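About Bavmont

Teaching pottery, printmaking and bookbinding in Forden

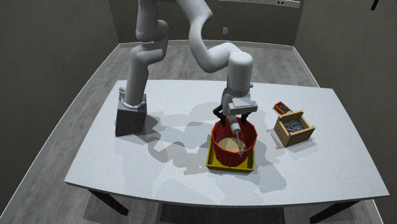
The red bucket on the big white table.

Bavmont is an independent craft school for adults. We run day courses, evening classes and longer programmes in pottery, printmaking and bookbinding. Most of our students are beginners when they join us, and many stay for years.

How the school started

The school began as a single evening class in a rented hall in Forden. There was one kiln, which belonged to the founders, and a press bought from a printer who was closing down. When the hall was sold we moved to the old seed warehouse on Mikuš Lane, where we still are. The ground floor was fitted out first and the upper floor followed when we could pay for it.

The building has kept its goods doors and its sloping yard. It is cold in winter on the ground floor, so please bring a jumper.

What we teach

Pottery covers hand-building, throwing and glazing. We fire earthenware and stoneware on site. Clay is sold by the bag from the stores, and firing is charged by weight for anything made outside class.

Printmaking covers lino, woodcut, drypoint and screen printing. We use water-based inks wherever the process allows it. Students on the longer course have their own drawer in the plan chest.

Bookbinding is the smallest department. It starts with simple sewn pamphlets and goes on to full cloth cases and boxes. Leather work is offered once a year, in May, and has a waiting list.

Class sizes and fees

Evening classes run for ten weeks. Fees include tuition and use of tools but not materials, except on one-day courses, where everything is supplied. We keep 2 free places on every ten-week course for people who receive means-tested benefits. Ask at the office for a form. You do not need to give a reason for wanting to do the course.

In our last full year 1,534 people booked a class with us. Of those, 265 were on the longer programmes.

Loltodar

Loltodar is the name of our open studio scheme. Former students can pay by the month to use the workshops outside class hours, with a technician in the building. There is an induction for each room, even if you have used the same equipment elsewhere. The scheme has room for 200 members. Lockers are extra and there are never enough of them – put your name on the list early if you want one.

How we are run

Bavmont is a not-for-profit company. Any surplus goes back into equipment and repairs to the building. Our tutors are all working makers and most teach one or two days a week.

Visiting us

The office is open on weekday mornings during term. There is no parking in the yard, but the car park behind the library is a short walk away. The ground floor and the toilets are step-free. The upper floor is reached by stairs only, and we can move a printmaking class down if we are told before term begins.

Page last updated 6 Apr 2021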